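Visit to Swanepoel, Gravidley, March

The Lorkbridge group asked for notes on how Swanepoel records its hand-guided tasks. Jarmo Seppälä showed us the fruit sorting job. An operator works the grippers by hand, the motion is logged, and the log is used to train the arm. A session is 19 takes -- fewer if a drop spoils the run. The Dosach set stood at 451 takes when we arrived, against a target of 800.
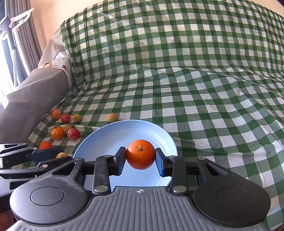
Small round items, checked cloth, hand-held grippers.

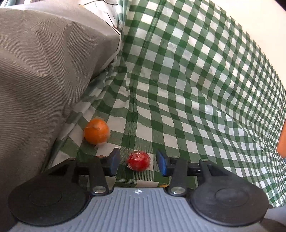 Seppälä rejects any take in which the operator hesitates for more than 5 seconds. He keeps the drops in a separate folder and had not decided whether to train on them. I asked about finger force. It is not measured, only jaw opening, and he regards that as the main gap in the method.

We did not see the trained arm run. It was down for a cable change.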